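**Call for participants: employees of the Romholm site, all shifts**

Gramia is seeking employees of its Romholm packing and returns facility to take part in a workplace study on the introduction of two-armed robot stations in the returns department. The study is carried out jointly by the employee council and the Plakix project office. Participation is voluntary, takes place during paid working hours, and is open to permanent, part-time, and agency staff.

**Background**

The returns department inspects, sorts, and repacks small household goods sent back by customers. Until last spring all of this work was done by hand at the long benches in Hall 2. Under the Plakix project, part of the handling will move to stations where a pair of robot arms works over a shared surface, with an employee responsible for setting out goods, checking results, and stepping in when the arms stop.

Management and the employee council have agreed that the final layout of these stations, the staffing of each shift, and the new job descriptions will not be settled until the people who do the work have tried them. The agreement covers 70 positions in returns and the adjoining repacking line. No position covered by the agreement may be removed or downgraded while the study is under way.

**What participants will do**

Each participant will attend an introductory session and then complete a series of work periods at a trial station. During a work period, the participant prepares the surface with ordinary household items, starts the task, observes, and records each occasion on which help was needed. Items range from light things such as markers and mugs to small kitchen appliances, and the same item may be presented many times in different positions.
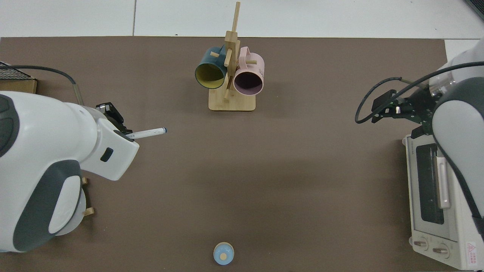 Participants will also spend part of each period guiding the arms by hand through tasks they already know well from the benches. The project office is particularly interested in the judgment that experienced employees apply without writing it down: how a mug is turned to look for chips, when a box is not worth reusing, which goods should never be placed side by side. Recordings made at the station cover the work surface and the movements of the arms. They will not be used to measure the speed of any individual, and supervisors have no access to them.

At the end of the series, participants will join a group discussion on the following subjects:

- the pace of work and who should be allowed to set it
- standing, reaching, and lifting at the station compared with the bench
- contact with colleagues during the shift
- training, pay grade, and the title of the new position
- what an employee should be authorized to stop, change, or refuse

A written report of the discussions, without names, will be delivered to management and posted in the Hall 2 break room.

**Who may apply**

Applicants must have completed their probationary period and must have worked in returns, repacking, or goods-in at Romholm. No technical background is required. The project office strongly encourages applications from employees who have doubts about the stations, and from those with reduced reach or grip, whose experience will bear directly on the height and depth of the work surface.

Employees who are under a temporary medical restriction should speak with the occupational health office before applying. Safety footwear is required at all trial stations. Loose sleeves, lanyards, and rings must be removed before a work period begins.

**Hours and compensation**

Work periods are scheduled within the regular shift, either at 7:30 a.m. or at 2:00 p.m., and the participant's usual place on the line will be covered. Regular wages and shift supplements continue without change. Participants who complete the full series, including the group discussion, receive an additional payment of $900. A participant may withdraw at any time without giving a reason and will be paid in proportion to the periods completed.

**Further positions**

The project office expects to fill a number of permanent station operator positions after the report has been received. These will be advertised internally first. Taking part in the study gives no preference in that selection, and declining to take part will not count against any applicant.

**How to apply**

Application forms are available at the reception desk and from shift representatives. Completed forms should be placed in the Plakix box outside the employee council office, or handed in at extension desk 2990, before the end of September. Applicants will be notified in writing. Forms are available in large print on request, and an interpreter can be arranged for the introductory session.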